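Washing-up moves to the side room at Skaseo guest house

Friday, February 18, 2022

The Skaseo guest house in Hudberg has changed the way it handles dishes from the ground-floor rooms. Bowls, dishes and basins are now sorted beside the washbasin in the side room, and no longer go upstairs to the main kitchen. The change took effect at the start of the month and applies to all 6 rooms on that floor.

The house, run by the small lettings firm Plikton, has no lift. Until now, used crockery was carried up two flights to the kitchen sink and brought down again once dry. According to the firm, the journey took up more staff time than the washing itself and was the main cause of chipped rims. An inventory taken in September listed 41 pieces in use on the ground floor, most of them bowls.

Under the new arrangement, a round table has been placed next to the washbasin counter. Dishes are brought in nested in a plastic basin, with the widest piece at the bottom, and the basin is set down on the side of the table nearest the door. The rest of the tabletop is left free so that pieces can be laid out singly before they go to the sink. The table keeps its quilted green top and lace skirt, as it is also used for serving on Sundays.
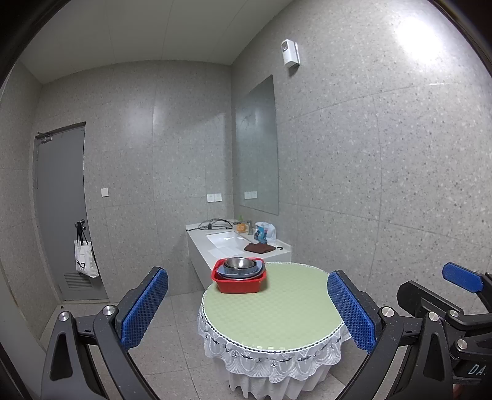

Sorting by size

Metal bowls are dealt with apart from the other dishes. They are lifted out of the stack, set down on a cloth mat and separated by diameter, the largest first. The mat is put on the floor when the table is taken up with other pieces. Plikton chose the floor position after a short trial in which large bowls were handled at table height and tended to slide towards the edge. On the floor the mat stays where it is put, and a dropped bowl has nowhere to fall.

The firm has asked staff to check three points on each bowl before it is stacked again: the rim, the outer base and the inside of the base, where fine scratches tend to collect. Bowls with a bent rim are withdrawn, as they jam when nested. Scratches on the inside are noted but do not lead to withdrawal unless they can be felt with a fingernail.

Nesting order is fixed. Shallow dishes go underneath and deep bowls on top, with steel always above plastic. Square or raised-corner dishes are not to be placed over a bowl of the same width – they tip when the basin is lifted from one side. 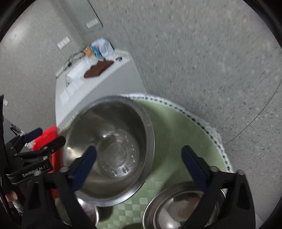
Large bowls have to be turned upside down for drying and left with one edge raised, so that air can pass underneath. A full set takes most of a morning to dry in winter with the window closed. The firm expects the time to fall once the weather improves, and has put off buying a drying rack until then.

The cost of the change has been modest. Plikton gives a figure of nearly 800 euros, which covers a new tap washer, repairs to the sealant along the counter and a second set of basins. The basins were supplied by Sampaio, a household goods shop in Hudberg. No work was needed on the drains.

Pans and anything used for frying are excluded and will still go to the main kitchen, as the side-room sink has no grease trap. The same applies to glassware, which is washed upstairs by machine. Cutlery may be done in either place, but must be returned to the drawer it came from.

The side room remains open to guests for hand washing throughout the day. Sorting is limited to the period between breakfast and noon, and the table is to be cleared by the end of it. Guests who have borrowed bowls for use in their rooms are asked to leave them outside the door before ten in the morning. Bowls left out later will be collected the following day.

Plikton will review the arrangement after 6 months. If breakages have fallen, the same layout will be considered for the first floor, where the washroom is narrower and a smaller table would be required.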